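26 April 2022 -- head cam / self-filter

Carrying on from Hanne's branch. Aim for today: stop the planner treating our own arms as furniture. Second aim, if time: cushion pick from the floor. (No time.)

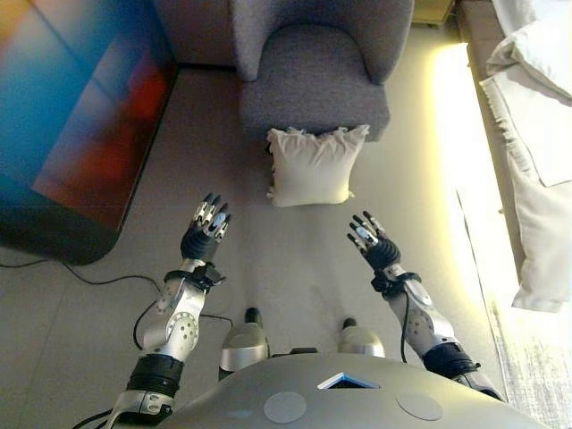 Symptom first. With both arms forward and palms down, the obstacle map grows a lump just past the fingertips and the planner refuses any reach below knee height. Run 2146 is the clean case, replayed it until I was sick of it. The lump moves with the wrists so it's us, not the room.

Tried:
- padding on the hand meshes up. Lump gone, but so is half the cushion when the hands get close. No good.
- padding back down, swapped the fist model for the open-hand one. Config was still loading the closed fist!! So every spread finger counted as an obstacle. Most of the lump went.
- remaining bits sit along the outside of the right arm. Cable, I think. It isn't in the model at all. Added a fat capsule down the forearm for now, ugly.

Time stamps: joint states were arriving 22 ms behind the depth. Fine standing still, smears when the arms swing. Marisol has a fix in the Tekex bridge, not merged. Ran with her patch localy and the smear is much smaller. Please merge it.

Floor: tile plane fit is steady in the middle, worse over by the bed where the strip light washes across the tiles. Fit drops points there and calls the gap "unknown", planner then steers wide for no reason. Masking by brightness feels wrong. Ask Kemppainen what they do about glare.

Screen also gives rubbish depth -- blobs behind the surface. Put in a keep-out box by hand, Ballico map only, so don't copy it across to the Plela one.

Replay of 3903 after all that: reach plan found, both arms, no self hits. 2 warnings about the knee housings being too near the elbow path, looked at them, they're real. Leave the limit where it is.

To do
- cable into the model properly, left side as well (there's a loop by the torso)
- padding per link, not one number for teh lot
- cushion: segmentation keeps merging it with the armchair behind. Hanne to look
- stop hard-coding hand pose, read it from the joints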